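November — posted by Mandla Rampersad

Flusham home opener tonight and I have been useless at work since lunch! New point guard, new bench, same squeaky gym. 1/

Tulla come in with the best defense in the league, so Levchenko gets tested right away. I love watching him push the ball off a miss — he's at half court before anyone turns around. 2/

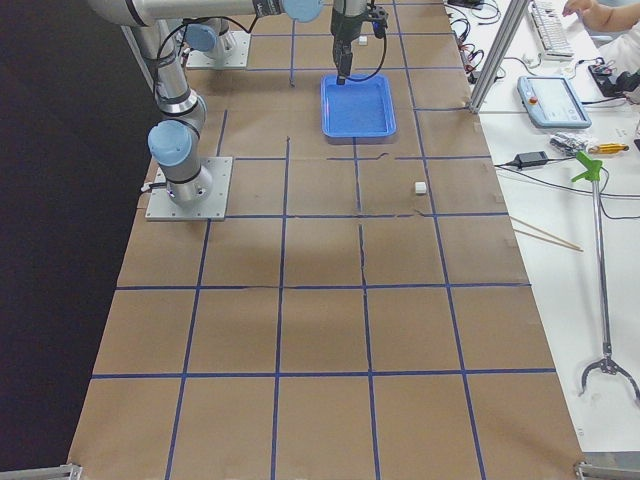 Blue tape on brown paper, midafternoon.

Crowd is 3442, a full house! Levchenko has 5 assists in the first quarter and two of them were no-look. My voice is already going. 3/ 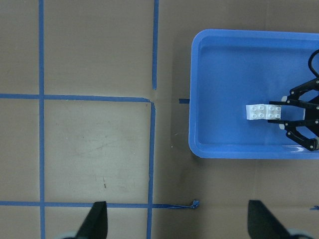
and then Tulla went zone and we stopped scoring for five minutes. Painful. But the bench kids got us back in it with steals, steals, more steals (I spilled my soda on the second one). 4/

FLUSHAM BY TWO!! Levchenko floater at the horn. Zerkadura away next and I'm so in. 5/

Recent posts
Zerkadura road trip: who's driving?
Preseason notes on the Flusham bench
Why I like a small gym

© Mandla Rampersad | Contact | Back to top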